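Grelcombe Jigsaw Library – Frequently Asked Questions

Home Borrow Donate Questions Find us

Hello, and welcome to the questions page. I've been keeping this going since the library was three shelves in my hallway, and it has grown a bit every time someone asks me something I hadn't thought of. If you're new, start at the top. If you've been with us for years and only want to know about late returns, you'll find that further down, and please don't worry, I'm not cross.

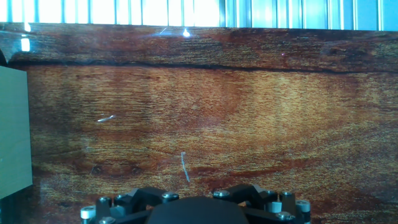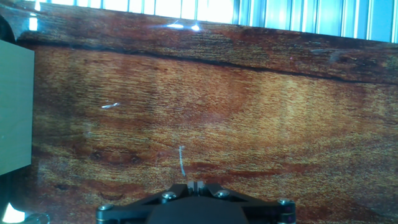 What is the jigsaw library?

It works much like a book library, only everything rattles. You join, you choose a puzzle, you take it home and do it at your own pace, and then you bring it back and choose another. We have puzzles from 50 pieces (lovely for little ones, and for grandparents who want to finish something before lunch) right up to a few monsters that I'm told have ended friendships. Most of our members settle somewhere around the thousand-piece mark and stay there happily.

Where are you, and when are you open?

We're in the back half of the old drapery on Torres Street, through the blue door and up one step. There's a ramp at the side if the step is a nuisance – ring the bell and one of us will come and open that door for you. We open at ten in the morning and shut at four, with a late evening on the first working day of each month. We close for the whole of January, when I go to my sister's and the shop gets far too hot to think in.

What does it cost to join?

A household membership is $50 a year, and that covers everyone who lives under your roof, including students who come home at holiday time and suddenly remember they like jigsaws. If the fee is difficult for you this year, have a quiet word with Subira Rashidi at the desk and she'll sort something out. You don't have to bring any paperwork or tell her your life story, although she is a very good listener if you'd like to.

How many puzzles can I have at once?

Two per household. We did try three for a while and the shelves looked very sad.

How long can I keep one?

Six weeks, and you can renew once by ringing or emailing. If it's one of the really big ones, we write the longer date on the slip inside the lid, so have a look there before you panic.

What happens if I'm late?

There are no fines. If someone is waiting for the puzzle you've got, you'll get a phone call from me, and I do go on a bit, so that's probably penalty enough.

A piece is missing! What should I do?

First, check under the couch, inside the vacuum cleaner and (if you have one) in the dog's bed. A surprising number turn up in trouser cuffs and dressing-gown pockets. If you've had a proper look and it's still gone, write the number missing on the slip inside the lid and tell us when you return it. Please don't be embarrassed. We would much sooner know than have the next family find out at the very end.

You don't need to pay for a lost piece. Puzzles with one or two gaps go onto the yellow-sticker shelf, and there are members who borrow from that shelf by preference and say it's more relaxing that way.

Can you make a replacement piece?

Sometimes! Eilif Boström cuts new ones by hand from layered card, and then paints them to match as best he can. He's especially good at sky. He needs the whole puzzle for this, with the area around the gap done up and slid onto a board, so it isn't quick, and he only takes on puzzles he thinks are worth the trouble. At last count he had 17 waiting for him, so please be patient.

Do you check that puzzles are complete before lending them?

We don't, I'm afraid, there simply aren't enough hours. What we do have is the slip inside each lid, where every borrower writes the month they finished and whether all the pieces were there. If the last entry says "complete, April" and has a little star next to it, you can be fairly confident. Some people add a comment as well. My favourite reads "never again", followed two lines later by the same handwriting saying "did it again".

Can I have puzzles sent to me?

If you live outside town, yes. We post through Sendport, and you pay the postage both ways. Boxes have to travel inside a second box, with the puzzle bagged and the bag tied, and we include the tie so you can use it again on the way back. Members out past the weir have been sharing a parcel between three houses, which seems to work very well for them.

What do you take as donations?

Cardboard or wooden jigsaws in their own boxes, with the picture, please. We're always short of puzzles between 200 and 500 pieces, and of anything with large pieces that doesn't look as if it was made for a toddler. Grown-ups with sore hands or tired eyes deserve a nice harbour view as much as anyone else. Conceição Aguiar looks after donations and would be grateful if you'd ring ahead when you have more than 12 boxes, as she has been caught out by a full boot before.

We can't take anything that smells of smoke or mould, even if it's a beauty. It spreads to the neighbours on the shelf, and you never quite get it out of cardboard.

Which puzzles are the most popular?

Village streets, old shopfronts, and anything with a bookshelf in it. The Viltum lighthouse series has a waiting list of its own, and if you want the winter one, I'd put your name down now. Steam trains go in waves. Gradient puzzles, where it's all one colour fading into another, are adored by a small group of people and left firmly alone by the rest of us.

Do you hold any events?

We do. There's a puzzle swap in autumn, and the pairs race in late winter, which had 56 pairs entered last time and got very loud by the end. Everyone in the race does the same 500-piece puzzle, sealed until the bell goes. You can bring a cushion, a lamp and a thermos, but please leave sorting trays at home for this one. Yến Sầm takes the entries, and she's also the person to ask if you don't have a partner, as she enjoys matching people up.

Can children join in?

Of course. Children's puzzles are on the two lowest shelves so they can choose for themselves. Rosário Leitão runs a little session after school where the kids work on one big floor puzzle together, and a parent or carer needs to stay, though there's tea and you're welcome to do the corners of something yourself.

Can I glue a library puzzle and keep it?

No! But do ask us if you've fallen in love with one. If we have a second copy, we're often happy to sell it to you for a few dollars, and then you may glue it with our blessing.

My question isn't here.

Pop in, or ring any time before four. If I'm out the back sorting boxes it may take me a while to get to the phone, so let it ring.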